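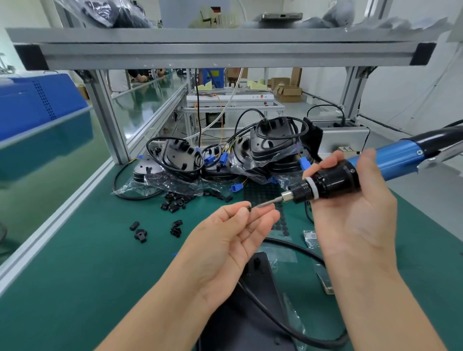

Vostness is a torque calibration laboratory in Tosetville. We test and adjust hand torque wrenches, click-type screwdrivers and powered drivers for firms that assemble small products and need written proof that their tools are set correctly. Most of the powered work concerns low-torque electric screwdrivers of the kind used at a bench with an anti-static mat, where a small black screw has to go into a plastic housing without stripping the boss. At that end of the range a small error in the clutch setting matters a good deal, and it is the part of the range in which we do most of our work.

The laboratory was set up by Thu Diệp, who had previously looked after tooling for a maker of pump controls. The first reference rig was built in a single room above a bicycle shop. We now have two rooms on the ground floor of the Wondulier building, one for receiving and cleaning, the other for measurement. The measurement room is held at a steady temperature, and tools are left in it overnight before any reading is taken.

What we do

Every tool is logged on arrival and given a job number, which stays with it until it is returned. It is then inspected for worn bits, damaged cables and loose collars. Powered drivers are run against a rotary transducer fitted with a joint simulator. We use a hard joint and a soft joint for each setting, as a driver that reads well on one may overshoot on the other. Hand tools are loaded on a motorised bench at a controlled rate.

Readings are taken as found, before anything is touched. If the tool is outside its limits we contact the customer, adjust it on instruction and take a second set. Both sets appear on the certificate, together with the uncertainty of the measurement. We do not issue certificates that show only the adjusted result. 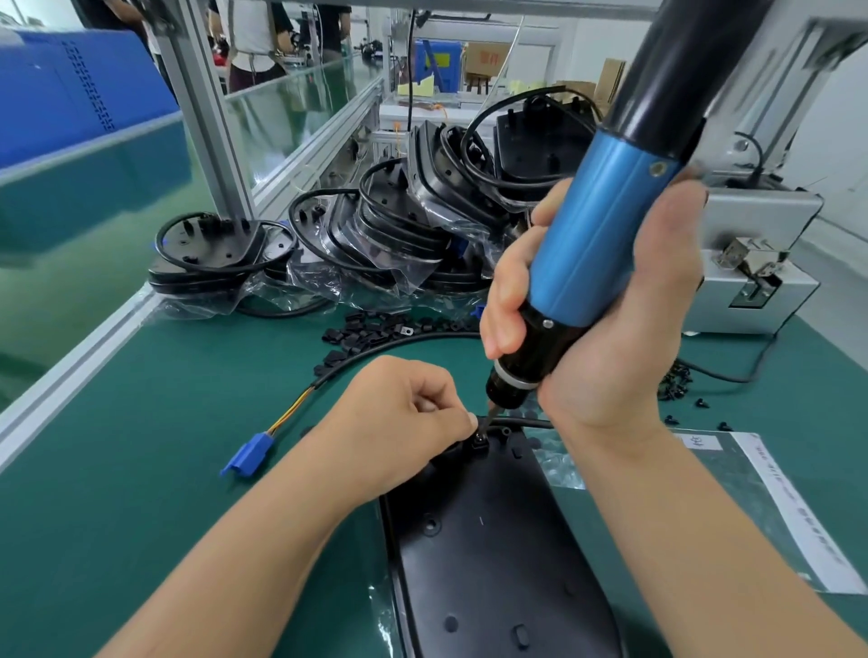

The turnaround for hand tools is normally two working days from receipt. Powered drivers take longer where a clutch spring has to be ordered. Customers with many tools usually send them in batches, so that a line is never without a working set – we can draw up a rota for this on request.

Software and records

Job records are kept in Tô, a small database written in-house. It stores each reading against the serial number of the tool, so drift can be plotted from one visit to the next. The database holds histories for 2999 tools, of which 676 are powered drivers. Customers may ask for a full history of their own tools at any time, as a plain table. There is no charge for this.

Where a history shows steady drift in one direction, we will suggest a shorter interval between checks. Where it shows none, we will say so, and the interval can be made longer.

Visits and deliveries

Tools may be brought to the side entrance from 8 am to 4 pm. Please remove batteries and pack them separately. Parcels should carry the job number if one has been issued. The laboratory closes for one week in October while our own reference transducers are away for calibration.

Last updated: October

80 shares | 2 comments

Contact | © Vostness, Tosetville | Back to top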